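Salia Matte Tabletop Finish, one-quart can, chocolate brown
Reviewed by Shirley Lachance

I don't trust any finish that promises to hide wear. I've bought three of them over the years and every one hid wear until somebody used the table. So when Salia brought out a "no-show matte" for desks and work surfaces, I paid for my own can and went in expecting to be annoyed.
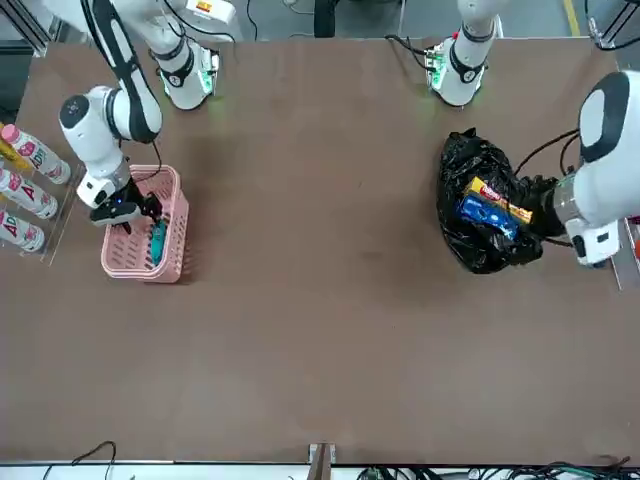
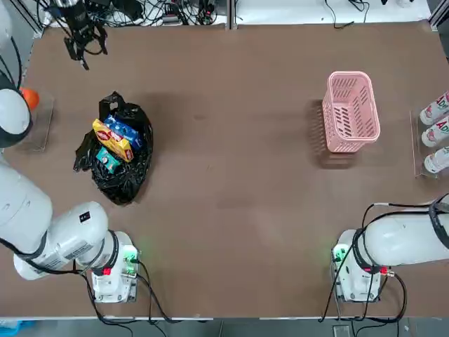

Salia makes two claims on the lid, a flat look and a surface that doesn't mark. The first I can mostly grant. The second is where I start frowning. A flat brown top is a hard thing to keep looking clean, and the first of the two photos shows what I mean, with faint scuffs and smudges scattered across the middle of the table. They're light, and you could live with them. But brown shows pale rubs the way a black car shows dust, and no can of finish has talked me out of that yet.

My test piece was an old Pelletier desk, solid maple, stripped and sanded back to bare wood. I put on two coats with a foam roller and a third with a brush, mainly to see if the brush left lines. It did. The label says it won't. They softened as the coat dried, but in low light from the side window I can still find every one of them.

Drying time is given as 12 hours between coats. Mine was tacky at 12 and fine at 18, in a heated room with a fan going. If you work in an unheated garage in December, plan on waiting longer or buy something else.

Now the marks. A coffee mug left overnight did nothing at all, which surprised me. A ballpoint pressed hard through one sheet of paper left a dent and a shiny line, and the shiny line is the real trouble with any matte top. You can't buff it out. Buffing makes it shinier. Salia's advice is to "refresh with a light coat," so you're opening the can again to fix a pen mark.

I also tried the Dastero wax that the store pushes at you along with the can. Skip it. It turned my flat top into a half-glossy one and it smells like a shoe counter. The Pivis water-based matte I used on a bookcase two years ago scuffed more easily than this does, but it cost a good deal less and touched up without a visible edge. I still can't say that about the Salia patch near my keyboard.

The can covers the desk with a little left over. Cleanup is soap and water, the smell is mild, and the lid reseals properly, so credit for that.

Would I buy it again? For a side table, maybe. For a desk that gets used every day I'd want it cheaper, and I'd want whoever wrote "no-show" to come over on a Friday afternoon and look at mine with the lamp on.

Three stars out of five.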